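Blog › House › The small room

Sep 2, 2020

The small room at the back has been on my list since we moved in, and last week I finally made a start on it. It isn't much of a room. It is small, there is hardly anything in it, and for most of the year it has been the place where I put things down and shut the door.

I had a week off work and no travel booked, so there was no excuse. I began with the boxes. There were 9 of them, all from the old flat in Ashworth, and most hadn't been opened since March. Two were full of cables. I kept the ones I could match to something and put the rest in a bag for the recycling centre, which at the moment you have to book a slot for.

The books took longest. I found my grandfather's atlas, which has a map of the coast dated 1796 folded in the back – a later copy, not worth anything, but I had been sure it was lost. I spent a good hour with it on the landing when I should have been carrying things downstairs. The village of Skukdale is on it, spelt with an extra e. I've put it in the hall cupboard, flat, under the tablecloths.

After that I took down the old shelf. The brackets were held on with screws of three different lengths and one of them had been painted over so many times that I had to scrape out the cross in the head before the screwdriver would grip. The plaster behind came away in a lump. I filled it, let it dry overnight, sanded it and filled it again.
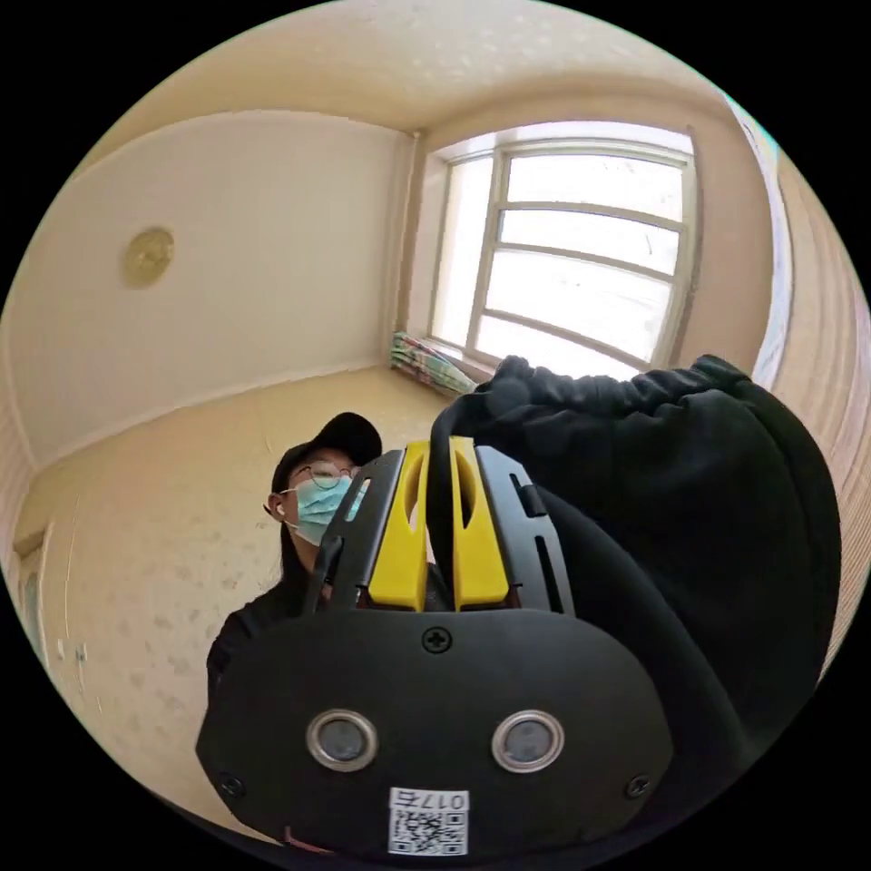 Dust was the main trouble. I would sand before you move anything nice in, and wear a mask while you do it, and keep the door closed with an old towel along the bottom. I forgot the towel on the first day and was wiping down the bathroom until bedtime.

My brother-in-law, Conall Quinlan, thinks the room should be an office. He has a desk he wants rid of, a Devura one with a drawer on each side, and he sent me the measurements. It is 590 mm deep, which would fit under the window with room for a chair, so long as the chair isn't a big one. I said I'd think about it. I would like to leave the floor clear for a while and see what we use the room for when it isn't full of boxes.

It still needs painting. I have most of a tin of white left over from the landing and I think it will do two coats if I'm careful round the socket. The lampshade can stay. The curtain rail can't, as one end has been resting on a nail for roughly as long as we've lived here.

I did all the clearing with Bromomance on in my ears, the whole back catalogue in order, and I had forgotten how long the second album is.

The recycling slot is booked for next week. If anyone local wants a bag of phone chargers, leave a comment before then.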